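4.3 Aproximación de la pinza a bandejas con reborde

Kit Cenent de muñeca, guía de puesta en marcha. Traducción y notas de Musa Idahosa para el taller de Patholm, revisadas el 19 de julio de 2024.

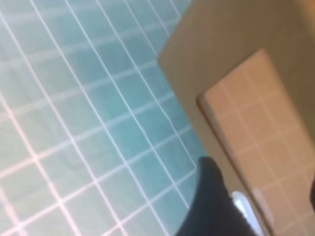 Antes de empezar

El manual original de Kaczorowski promete que esta parte se resuelve «sin ajustes». No lo hemos conseguido ni una vez. Lo que sigue es el procedimiento que nos funciona, con las partes del original que merece la pena conservar y sin las que solo sirven para vender el kit.

Se da por hecho que el brazo está atornillado, que la parada de emergencia responde y que ha completado el apartado 4.2 (calibración de la cámara de muñeca). Si se saltó el 4.2 porque el asistente le dejó pulsar «Más tarde», vuelva atrás.

Procedimiento

1. Abra el panel Istia y cargue el perfil «Superficie con borde». El perfil «Automático» elige por su cuenta y no avisa de lo que ha elegido.

2. Limite la velocidad a 100 mm/s. El valor de fábrica es 500 y para una aproximación lateral nos parece una temeridad, diga lo que diga el folleto.

3. Coloque la bandeja sobre la mesa y fíjela. Si la mesa es de azulejo, como la de nuestras pruebas, use ventosas o topes: la cinta que viene en la caja se despega.

4. Lleve el dedo en modo manual hasta el reborde del panel. En la vista de muñeca debe ver a la vez la punta negra, su banda clara y el canto más oscuro del panel. Si falta alguna de las tres cosas, gire la muñeca antes de seguir bajando.

5. Deténgase cuando el dedo quede junto al canto. En la pantalla es muy difícil decir si hay contacto o queda una rendija. La imagen es blanda y el enfoque no se puede tocar. Fíese de la lectura de fuerza.

6. Pulse «Registrar borde». El programa dibuja una línea sobre la imagen. Compruebe que sigue el reborde del panel y no una junta de los azulejos.

7. Si la línea se ha ido a una junta, pulse «Descartar» y marque el borde a mano con dos puntos. En teoría el detector distingue una cuadrícula de un canto. En la práctica, con una cuadrícula grande en la mesa y otra más pequeña en el panel, nosotros lo marcamos siempre a mano y acabamos antes.

8. Retire el dedo hacia arriba, nunca hacia el lado del panel. Guarde la posición con un nombre que entienda otra persona.

Precaución. No meta la mano entre el dedo y la bandeja con el brazo activado, aunque el indicador esté en verde. El verde significa que no hay movimiento programado — no significa que los motores estén sin corriente.

Precaución. El límite de velocidad del paso 2 se pierde al cambiar de perfil. Vuelva a mirarlo cada vez.

Nota sobre la luz. Los azulejos claros devuelven brillos y la banda del dedo también. Dolores Dvorak probó a subir la exposición y el resultado fue peor. Baje la lámpara o cámbiela de lado antes de tocar los parámetros de la cámara.

Nota sobre el código 236. Sale cuando el borde registrado y la lectura de fuerza no coinciden. El manual lo llama «aviso informativo» y permite continuar. Nosotros paramos y repetimos desde el paso 4.

Nota sobre el módulo de bordes ampliado. El proveedor lo ofrece como complemento y asegura que evita el marcado manual. Pedimos una prueba con nuestra propia mesa y nos mandaron un vídeo grabado sobre un tablero blanco liso. Mientras no lo veamos trabajar sobre azulejo no recomendamos comprarlo.

Mantenimiento

Limpie la banda clara del dedo con un paño seco al terminar la jornada. Revise los tornillos de la pinza cada 2000 ciclos. El contador está en Istia, menú Servicio, segunda pestaña, y se pone a cero al actualizar el programa, así que apunte la cifra antes de instalar nada.

Continúe en el apartado 4.4, Cambio de dedos.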